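Collecting demonstrations in Husteck: common questions

What counts as one example?
One example is a single attempt at a single task, from the moment you press Start to the moment you press Keep or Discard. Joint positions, gripper opening and the views from all cameras are saved together. If you stop halfway and begin again, that is a second example.

How many do we have so far?
The Fodska set holds 2856 kept examples. The target for each new task is 94 before the first training run.
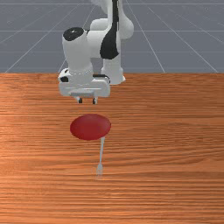
Do I need to finish quickly?
No. Move at a pace you can repeat. The model learns your pauses along with your motions, so decide on your approach before you press Start. When a fork lies right up against the red disc, choose which fingertip goes where while the gripper is still above the table. Changing your mind on the way down gets recorded too.

Should I discard a missed grasp?
Keep it if you recovered and completed the task in the same attempt. Discard it if the object left the table or you had to reset. Do not trim the file by hand.

Why are the objects moved between attempts?
Husteck picks a new starting layout every time you press Next. Please don't skip layouts you find awkward. In the September set, one operator skipped most of the layouts near the table edge, and the trained policy did badly there.
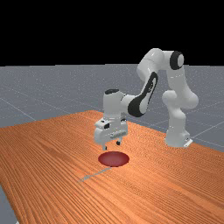
Skipped layouts are logged, and a session with more than 2 of them goes back to the Godoy queue for review.

Can I use a mouse instead of the hand controller?
Only for practice. Mouse sessions are saved in a separate folder and are not used for training.

Where do the files go?
To the Prinel server when you close the session. Leave the window open until the upload bar clears. If it stalls with error 51, restart the uploader from the Tools menu. Your examples are stored locally until the transfer finishes.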